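Cups, continued
November - Waltraud Janssen

Started at the bench before nine with a coffee and the paper cups. The carton from Allunard holds 1000, single wall, plain white, and it got wet at one corner in the shed, so the sleeves had to be opened and the contents gone through. I have put this off for most of the month.

Method as follows. Tip out a sleeve or so at a time and keep the heap low. Take a cup by the rim, look at the seam, look at the base, run a thumb around the roll. Anything with a soft base or a lifted seam goes in the recycling. Anything sound goes on the stack. I tried sorting directly out of the sleeve first and it was slower, as the cups bind when they have been compressed and you end up pulling two at once.

Stack height matters more than I expected. At 16 the stack stands straight and can be carried in one hand. At 37, the height of a full sleeve with the plastic off, it leans and then goes over, and the bottom few cups take an oval set from being gripped. I have settled on 16 and will put up with the extra handling.

Nattawut Intarasuk rang at morning tea to ask whether I wanted the Inthanon lids as well. Told him yes, if they fit a standard rolled rim - the last lot did not, and we had tea on the tablecloths. He thinks the Drodano ones have a deeper groove. He will bring three of each for a trial fit and I will fill them with water over the sink.

The round mats are staying on the bench. A stack stood on one doesn't creep the way it does on the bare surface, and the weave gives a bit of grip on the rim. Colour is no use to the job but it does make a white cup easier to see.

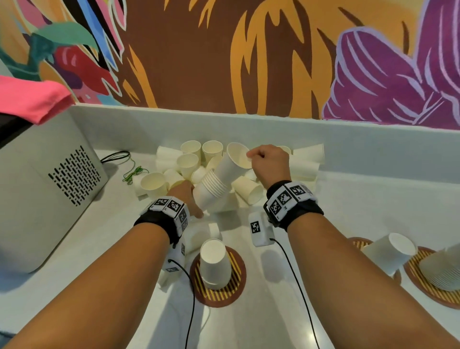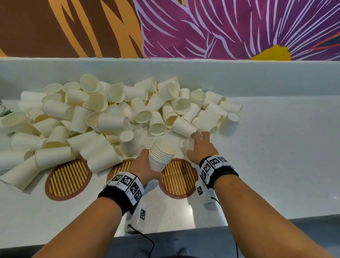 Nesting is the other question. Dropped in squarely, a cup comes free again with a light pull. Pushed, it locks, and the person on the urn has to twist it off with the other hand full. I have been letting each one fall the last bit under its own weight and checking that the gaps between rims look even down the side. If one gap is wide, there is a bent cup underneath it.

Finished up mid-afternoon with the Vernalness sleeves still to do. Those were on the upper shelf and feel dry through the plastic, so I may only open one and test it. Need bags that will take a stack of 16 without squeezing the rims. Bread bags might do. Also need to move the carton off the shed floor - two lengths of timber under it would be enough.

Back a little stiff. Soup for tea.

Last updated: November, 7.40 pm

Recent entries
Urn descaled, second attempt
Trestle table hinges
What fits on the shed shelves
Labels that stay on in the cold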